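I pour wine four nights a week at Dumley, and in June I started keeping notes on what people order when they say they don't know what they want. A few posts on that.

1/ The most common opening line is "something dry." Most people who say it mean "not sticky." A lot of them go on to pick the wine with the most fruit in it. I stopped correcting this a long time ago. I pour two small tastes and let them point.

2/ Second most common is "not too heavy." For reds I go to the Akomell first. It's served a little cooler than people expect, and I get fewer sent back than with anything else we have open.

3/ On temperature. We keep reds at the back, away from the dishwasher. If your red tastes like cough syrup at home, put it in the fridge while you cook. Taste it again when you sit down. That fixes more bottles than a decanter does.

4/ Whites have the opposite problem. Straight out of the fridge they taste of very little. Leave the glass alone for a bit. Chibuzor Nwachukwu, who trained me, used to pour the whites before he took the food order so they'd be ready when the plates came.

5/ Our list has 40 wines on it. It used to be longer. Maxence Lebrun cut it over the winter and sales by the glass went up. People read the first page and then stop reading, so the second page was mostly for us.

6/ What went: three of the big oaky whites, most of the reds that needed ten years, and a sweet one I liked and never sold. What stayed: anything that works with salty food. We sell a lot of salty food.

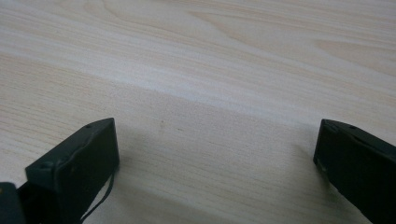

Light wood, Dumley.

7/ People ask about glasses. We use one shape for everything except the sparkling. Tondeo sells us a plain one with a medium bowl and a stem you can hold without thinking about it. I've broken plenty. If you're buying for home, get six of the same kind and skip the sets with a different glass for each grape.

8/ Wash them by hand, hot water, very little soap, and rinse longer than you think you need to. Sparkling wine goes flat fast in a soapy glass. Dry them upside down on a towel and then stand them up, or they pick up a cupboard smell.

9/ Opened bottles. A light white with the cork pushed back in will go three days in the fridge. Reds too, and yes, put the red in the fridge. Sparkling needs a proper stopper and is a next-day wine at best. After that, cook with it.

10/ Yufang Hao asked under my last thread whether the second cheapest bottle is a trap. At our place, no. The markup is flatter at the bottom of the list than in the middle. I can't speak for anyone else's list. If you want value, look for the grape you can't pronounce from the place you've never been. We have to price those low or they sit.

11/ On sending wine back. If it smells like wet cardboard, say so. We get credit for it from the supplier and I would much prefer to open another one. If you just don't like it, say that as well. By the glass I'll swap it. By the bottle it depends how much is gone.

12/ Tipping on a pricey bottle comes up a lot. A $200 bottle takes me the same amount of work as a $40 one. Tip what you're comfortable with. I'm not doing the math at the table.

13/ Pairings people ask me to settle: red with fish is fine if the red is light. Chocolate with dry red is not good and I've never had one that changed my mind. Fried chicken and anything with bubbles. Tomato sauce wants a wine with some acid in it, so skip the soft, jammy ones.

14/ Thanasis Tsoukalas is taking over the list for the colder months and wants more orange wine on it. I've tried four of his picks so far. Two I'd drink at home. One smelled like cider and I'd sell it to cider people. The fourth I gave back to him.

15/ Replying to a few of you here: no, we don't do flights. Yes, you can bring your own bottle, there's a fee, call first. The Akomell is by the glass and by the bottle. Shuk-fan Su is behind the bar on the nights I'm off and knows the whites better than I do.

16/ Next thread will be on boxed wine. Send me the ones you buy and I'll try to get hold of them.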